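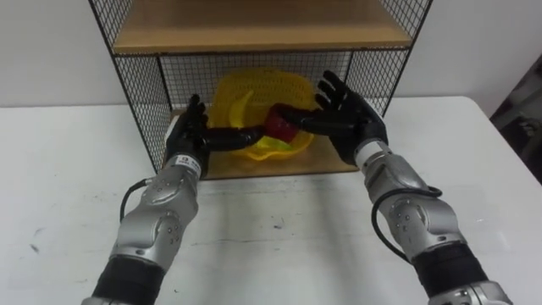

Two thumbs, one apple.

Ehsan Bajwa had taught the arms for 3,000 hours before they sent him to Kevthorpe, and still he could not carry a basket like his mother.

She carried it from below. When he was small he watched her on the road from the market, with her fingers up along the sides and both thumbs under the front, and no fruit ever rolled. Now he wore the gloves in the small room at Griron, and when he bent his thumb, the black thumb on the table bent too.

"Again," said Fiorella Lombardi from behind her screen. "That was number 125. You are touching the apple."

"The apple is touching me."

She did not laugh. She wrote something – a short thing, maybe only a number. The contract asked for 236 good demonstrations, and the people at Billura who paid for it did not pay for jokes.

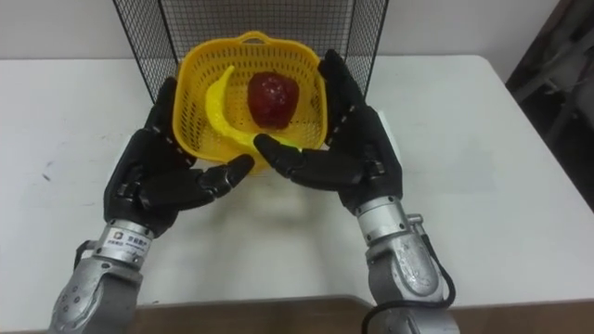

The basket, his mother's way.

He let his shoulders go down. He thought about the road, and the dust, and how she talked with the neighbors the whole way and never looked at her hands. So he stopped looking at his. He looked at the wire shelf, where the basket must go, and he breathed, and he moved.

"What did you change?" asked Fiorella.

"Nothing. I remembered something."

"Can you remember it again?"

He could, many times, until the window got dark and Asif Butt came with tea in paper cups. Asif had the night shift. He stood by the door and studied the black hands for a long moment.

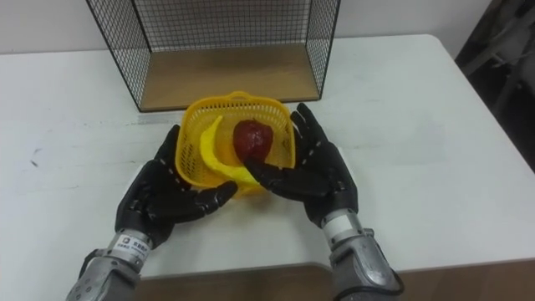

"They hold it strange," Asif said. "Like an old woman."

"Yes," said Ehsan.

He took off the left glove first, then the right. His fingers were stiff, and the tea was too hot to hold, so he put it on the floor near his shoes. In the morning the machine would try alone. He wondered if it would also learn the small stop she made halfway, to change her breath – he had put it in every time, and Fiorella had not asked him to remove it.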